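Section 4: Setting up your Sesance floor loom

Applies to the Sesance 36 (2 shaft and 4 shaft models)
Revised March 26, 2019

Before you start, check that you have finished Section 3 and that all four frame bolts are finger tight only. They are tightened fully in step 6 below.

4.1 Choosing a spot

Set the loom on a level floor. Low-pile carpet is fine and will deaden the noise of the beater. On timber or tile, use the rubber feet supplied in the small parts bag. Leave enough room behind the back beam to walk past while you are warping.

Keep the loom out of direct sun and away from heaters. Timber moves with the seasons, and a loom parked beside a heating vent will need its bolts checked more often.

CAUTION: The assembled loom is heavy at the castle end. Use two people to lift it. Do not drag it by the breast beam.

4.2 Squaring the frame

1. Stand at the front of the loom and push both side frames gently towards the centre.

2. Measure from the top left corner of the castle to the bottom right corner of the back frame. Write the figure down.

3. Measure the opposite diagonal the same way.

4. If the two figures differ by more than 2 mm, loosen the lower rear bolt on the longer side and tap the frame with a rubber mallet. A shoe will do if you don't have a mallet.

5. Measure both diagonals again.

6. Tighten the four frame bolts with the hex key, working from corner to corner. Stop when the washer no longer turns.

Note: Looms built before serial number 913 have wing nuts at the rear. Tighten these by hand. Pliers will split the timber around the bolt hole. 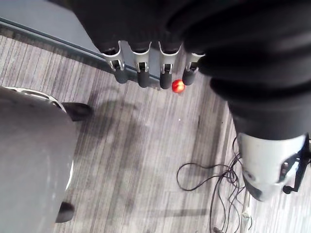 Once the frame is square, leave it overnight before fitting the beams. The joints settle a little and you may find that one or two bolts take another quarter turn in the morning.

4.3 Fitting the warp and cloth beams

1. Identify the warp beam. It has the larger ratchet wheel.

2. Slide the plain end into the left bearing, then drop the ratchet end into the open slot on the right.

3. Close the brass keeper over the slot and do up the screw.

4. Repeat at the front with the cloth beam.

5. Turn each beam through a full revolution. It should move freely without rubbing on the side frame.

6. Engage both pawls and check that the beams hold under a firm pull.

CAUTION: Keep fingers clear of the ratchets when a warp is under tension. Always hold the handle before releasing a pawl.

4.4 Hanging the shafts

Tie the shaft cords with the snitch knot shown on the inside cover. Set the shafts so that the heddle eyes sit slightly below the line between the breast beam and the back beam. Polyester cord stretches very little. If you replace it with cotton, expect to retie after your first project.

Spare cord, heddles and keepers can be ordered from our Perkcombe workshop. Ask for Lies Peeters and have your serial number handy. It is stamped under the breast beam, on the left.

Continue to Section 5, Treadles and Tie-up.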